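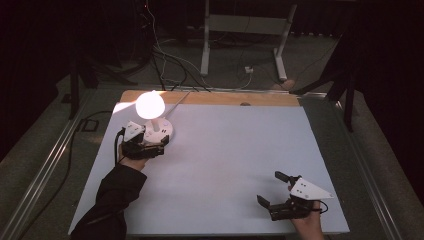 Lamp task on the white board, left gripper at the base, right gripper open.

Turnusen hand gripper kit - README and notes on the sample recordings

Hi! I'm Siebe Koster, and I've been using the Turnusen kit from Skistia long enough to have opinions about it. This file goes with the sample recordings I put together while I was trying the kit out. It started as a note to myself and grew, so please forgive the jumps.

What you get

Two hand-held grippers, one for each hand, with their cables and a little software package called Cestow that records everything and writes the files. The grippers are black with a white triangular plate on top. No robot needed for recording, you just pick them up and do the job with your own arms. I ordered the pair. Skistia also sells singles, but I'd skip that unless you only care about pick and place.

What's in the folder

1317 recordings in all, spread over 26 tasks. Most are small tabletop jobs: moving a lamp, opening a box, folding a cloth, plugging things in. Each recording has its own folder with the video, the gripper positions and a text file with the task name. Where I fumbled and started over, I kept the whole thing and put "retry" in the text file. There are 77 of those, and a good chunk come from the plugging tasks (tiny connectors, my old enemy).

The lamp set is called lamp_base and it's the one I'd open first. It has a small desk lamp with a round bulb on a white base, and the light is on, so one side of the board gets very bright while the other stays gray. If your model can cope with that it will probably cope with the rest! I wouldn't crank up the brightness in preprocessing, the bulb blows out fast.

Getting started

Unzip the folder somewhere with plenty of space. Install Cestow, point it at the top folder and let it build the index. It takes a while the first time and the progress bar sits still near the end - leave it alone, it's fine. After that you can filter by task name or by hand.

If the index stops with a "clock mismatch" message, delete the file called sync.tmp and run it again. I've hit that 3 times, always after moving the folder to another drive.

How I like the kit

Pretty well! The grip is comfortable and the jaws open wide enough for most things in my kitchen drawer. I can work for an hour before my wrist complains. The cables are my main gripe. They curl around your hand and you learn to hold your arm a certain way, and then you see it in the data, because every reach starts a bit from the side. Skistia told me a longer, softer cable is coming in November. I'll update this when I have one.

The manual is thin. The calibration page skips a step: you have to close both grippers fully before you press start, or the opening width will be off for the whole session. Xiao spotted that when we compared our first files, and saved me from redoing a lot of work.

Known problems

Opening width is missing from the first second of some cloth recordings.
Left and right are swapped in box_lid_02. Fixed in the index, still wrong in the raw files.
Task names are lower case everywhere except Mug_Turn. Sorry.

Last edited 13 October 2023. Questions about the recordings can come to me, questions about broken grippers should go to Skistia support, who answered me the next day.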